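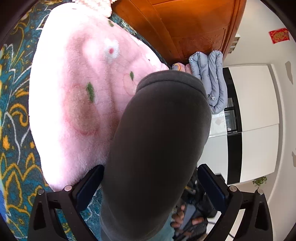 The owls came back to Wododville in December, same as last year, same scrubby field behind the grain elevator. Short-eared owls. Five of them by the second week. I drove out most afternoons with a thermos and a bad attitude about the cold, and parked by the culvert on the Jemport road. You wait. The light goes flat, then orange, then there's a shape over the grass that wasn't there a minute ago. Round head, no neck to speak of, the whole bird the color of dead weeds. I'd been picturing something bulkier, a dome of soft dark gray fabric with a fat cuff for a collar, sort of slumped. That's more your great gray. Short-ears are slim in the air. Long wings, floppy, moth-like, everybody says moth and everybody is right.

Teun Kramer has been watching this field for 13 winters. He stands outside his truck, I sit inside mine. "You hear them before you see them if you turn the heater off," he told me, and so I turned the heater off. Toes gone in ten minutes. But yes. A bark, kind of. A raspy little yap from way down by the fence line, and then two birds going up together, talons out, tumbling, letting go.

They were fighting over a vole, Teun thought. Or over nothing. Harriers get into it too. The harriers work the field all day and the owls come on for the late shift, and for a short while at dusk they overlap and nobody is happy about it. One harrier, a gray male, chased an owl clear across the road right over my hood. I did not get the picture. I got a picture of my steering wheel.

Voles are the whole story out here. Good vole year, lots of owls. Bad year, you get a hawk on a pole and some horned larks. The grass in the Wododville field hasn't been cut since the lease changed hands and it lies over in big mats, with runways underneath. Walk the edge after a thaw and you can see the tunnels, little round doors, clipped stems piled up outside. Stay on the edge, please. The owls roost on the ground, right in the thick of it, and flushing one in daylight brings the crows down on it.

January was slow. Wind, mostly. I had one evening at Windora, the old gravel pit, with 20 snow geese going over very high and not a single owl. Came back to the elevator field the next night and there were 2, sitting on fence posts like they'd never left. Yellow eyes, black smudges around them, that tired look.

They thin out now. By the time the meadowlarks are singing there might be one left, or none, and Teun moves over to the Hayashi ponds for the ducks. He'll be there from first light with his collar up. I'm going out again tonight, heater off, and this time I'm bringing the other sokcs.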